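Rapport d'avancement au 9/3/26
Projet Hetanlow : suivi de la régénération de l'aulne et de la saulaie basse
À l'attention du fonds Mahasneh

1. Rappel de l'objet

Le projet Hetanlow étudie le retour des jeunes aulnes glutineux sur les deux rives du ruisseau, entre l'ancien gué et la prairie communale de Grurero. La question posée dans notre demande était la suivante : les semis disparaissent-ils à cause de l'ombre des saules, ou à cause de la durée d'inondation au printemps ? Le présent rapport couvre la première saison de relevés et le travail d'hiver sur les semences.

2. Placettes et relevés

Nous avons installé 19 placettes permanentes. Dans la demande il en était prévu 20, mais la dernière tombait dans une zone où la berge s'est effondrée pendant l'automne, et nous avons préféré ne pas la déplacer vers un endroit choisi trop facilement. Chaque placette est marquée par des piquets de châtaignier et reçoit une description de la strate herbacée, de la litière et du couvert.

Les semis d'aulne de l'année se reconnaissent à leurs feuilles arrondies, un peu collantes au toucher, au bord doublement denté. La forme typique, avec l'échancrure au sommet, ne vient que plus tard, ce qui a causé au début quelques confusions avec le bouleau pubescent. Nous avons donc repris les relevés des premières placettes en septembre, avec une clé plus simple pour les très jeunes plants.

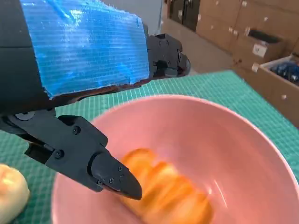 Les cônes ont été récoltés sur les arbres adultes avant l'ouverture complète des écailles. Ils ont séché en sachets de papier, puis les akènes ont été triés par arbre mère. Pour le test de germination, nous avons retenu 300 akènes d'apparence saine, répartis entre un substrat tourbeux et un substrat sableux prélevé sur la rive. Les lots sont conservés au froid humide à la station de Mislow. La levée n'a pas encore commencé et je ne peux donc donner aucun taux dans ce document.

3. Premières observations

Sous les saules cendrés très denses, les semis sont rares et restent petits, avec des tiges grêles et peu de feuilles. Dans les trouées, ils sont plus nombreux, mais la laîche des rives les recouvre à la fin de l'été. Les plants les plus vigoureux se trouvent sur le bois mort couché et sur les touradons, c'est-à-dire un peu au-dessus du niveau de l'eau. Cette observation va plutôt dans le sens de la seconde hypothèse, celle de l'inondation, mais une seule saison ne permet pas de conclure.

Les nodosités des racines ont été examinées seulement sur les plants déjà arrachés par la crue. Nous n'avons pas voulu sacrifier des semis vivants dans les placettes.

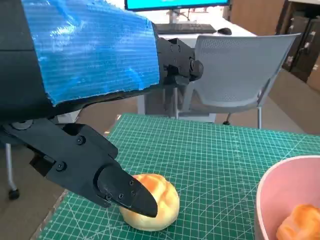

4. Difficultés rencontrées

Le relevé du niveau d'eau a connu 2 interruptions. La première vient d'une sonde envasée, la seconde d'une pile que nous avons changée trop tard. Les valeurs manquantes seront laissées vides dans le tableau, sans interpolation. L'accès à la rive gauche dépend encore de l'accord oral du propriétaire, et nous souhaitons obtenir un accord écrit avant la prochaine campagne.

5. Budget et suite

Les dépenses suivent le plan, sauf le poste des déplacements, plus élevé à cause des relevés repris. Nous demandons l'autorisation d'y transférer le reliquat du poste « petit matériel », sans changement du montant total.

Pour la période suivante sont prévus le comptage des germinations, un nouveau passage sur toutes les placettes après la feuillaison et la mesure de la lumière sous les saules au même moment de la journée. Le tableau des relevés floristiques vous sera transmis séparément, après vérification des noms de mousses, pour lesquelles nous attendons encore une détermination.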